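# Khamphan guesthouse is getting its rooms ready for July

2025-06-14

If you've walked past the Khamphan lately you'll have noticed the windows open on every floor and a lot of bedding going in and out the side door. I stopped in to see what was up, and yes, the place is getting a proper going-over before the summer crowd shows up in July!

Siriporn Chareonsuk has been running the housekeeping side since the spring, and she walked me around for most of a morning (I was offered coffee twice and said yes both times). The big news is that the litter and linen rounds are now done separately. It used to be one person with one cart doing the lot, room by room, and the beds always won. Wrappers under the sofa, a bit of paper by the nightstand – that kind of thing got left for the vacuum, and the vacuum doesn't like it.

So now the floor comes first. Anything lying on the carpet gets picked up and put in the basket, the basket gets emptied, and only then does anybody touch a pillow. Siriporn told me the order matters to her more than the speed, and she'd happily let a room take longer if it means she never again finds a candy wrapper tucked in with the clean sheets.
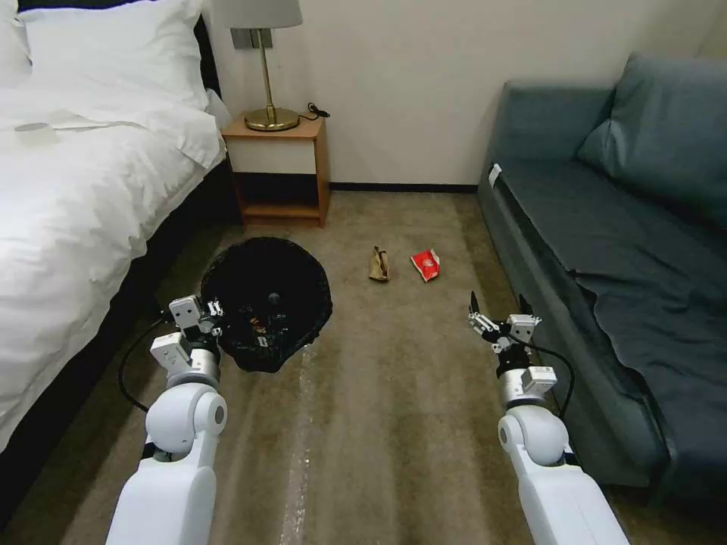
The bedrooms are keeping their beige carpet and white bedding, by the way. I asked, because I'd heard a rumor about dark green duvets, and Siriporn laughed at me. The black mesh baskets are staying too. They sag a little at the rim once they've been used for a while, but they're light, they shake out easily, and they squash flat on a shelf when you need the room. Guests keep asking for a second one over by the sofa, where most of the snacking goes on, and that's being looked at.

Money-wise it's a small job. The owners have put aside $1000 for the summer clean, and around $400 of that is going on new pillows. The old ones are off to the animal shelter on Clascombe Road, which takes them for dog beds (call before you bring yours over, they fill up fast).

Amnuay Thaweesak, who does the front desk, is more excited about the hallway. It's getting fresh paint at last, in a cream color, and the squeaky door by the ice machine is getting new hinges. He's been listening to that door for three years!

Rooms stay open while all this is going on, with rates from $110 a night through the end of the month. If you've got a booking already, nothing changes, though you may be asked to wait a few minutes in the lobby while your room is finished. Questions go to the front desk, extension 747.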